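Informe de avance: editor de diagramas Nadska para navegador
Destinatario: Dirección de Programas, Fundación Wunderlich
Entidad ejecutora: Arent, oficina de Totuldale
Fecha: 16 de junio de 2024

1. Objeto del informe

El presente documento da cuenta de los trabajos realizados con cargo a la segunda anualidad de la ayuda concedida a Arent para el desarrollo de Nadska, aplicación web de edición de diagramas y fichas ilustradas destinada a centros de formación. Se recogen el estado de las tareas, las desviaciones respecto del plan aprobado y las solicitudes que se someten a la consideración de la Fundación.

2. Estado de las tareas

2.1. Trabajo sin conexión. El almacenamiento local de documentos se encuentra terminado e integrado en la rama principal. El usuario puede abrir, modificar y guardar un documento sin acceso a la red; los cambios se envían al servidor cuando se restablece la conexión. Queda pendiente la resolución de conflictos entre dos copias editadas por separado, que por ahora se limita a conservar ambas versiones y avisar al titular del documento.

2.2. Importación de imágenes. Se ha sustituido el módulo anterior, que bloqueaba la interfaz con archivos de gran tamaño. El nuevo módulo genera las miniaturas en segundo plano y mantiene el original sin recomprimir. El límite por archivo se ha fijado en 50 MB. 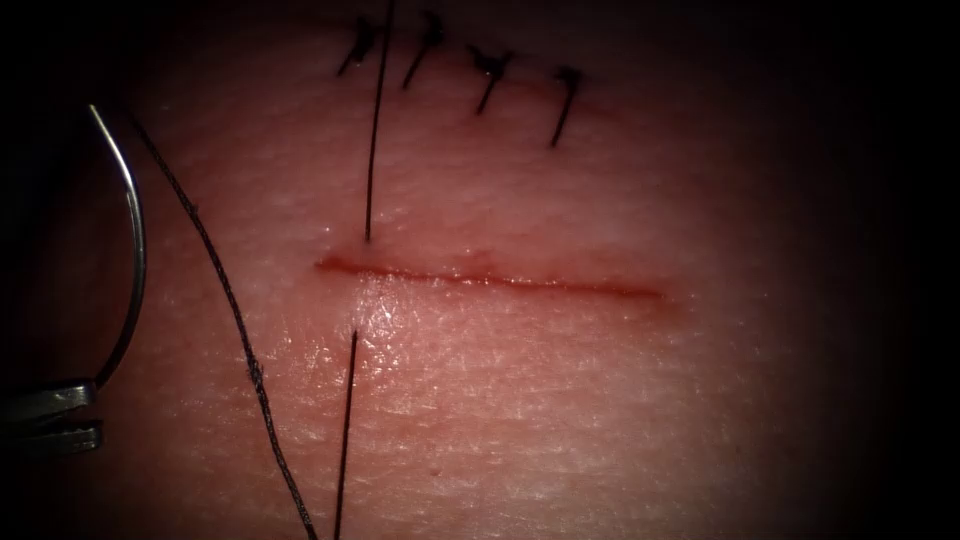
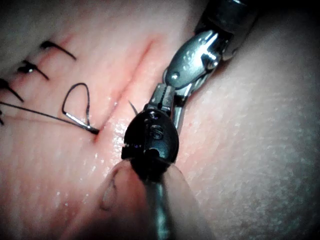

2.3. Edición simultánea. Las pruebas de carga se efectuaron con 400 sesiones concurrentes en el servidor de Totuldale. El retardo medio de propagación fue de 43 milisegundos, valor inferior al máximo previsto en la memoria técnica. Se detectó una pérdida ocasional del cursor remoto al agrupar objetos, incidencia que está registrada y asignada.

2.4. Accesibilidad. La navegación por teclado cubre los menús y el panel de capas. El lienzo todavía no ofrece una alternativa completa para lectores de pantalla. Esta tarea acumula retraso y figura entre las desviaciones del apartado siguiente.

3. Desviaciones

La adaptación del lienzo a lectores de pantalla debía concluir en el presente período. El equipo dedicó a la sincronización más horas de las presupuestadas y se han consumido ya 614 horas de desarrollo en esa partida. No se prevé incremento del importe total, si bien será necesario trasladar parte de la dotación reservada a traducciones.

4. Solicitudes a la Fundación

Se solicita autorización para el traslado de partida indicado y para aplazar al siguiente informe la entrega de la documentación de accesibilidad. Asimismo, se ruega confirmación del formato en que deben remitirse los justificantes de alojamiento, dado que el proveedor ha modificado su sistema de facturación.

5. Próximos trabajos

Resolución de conflictos entre copias, corrección de la incidencia del cursor remoto y exportación a PDF con tipografías incrustadas. La versión de prueba se pondrá a disposición de los evaluadores de la Fundación en la dirección habitual, con las mismas credenciales del período anterior.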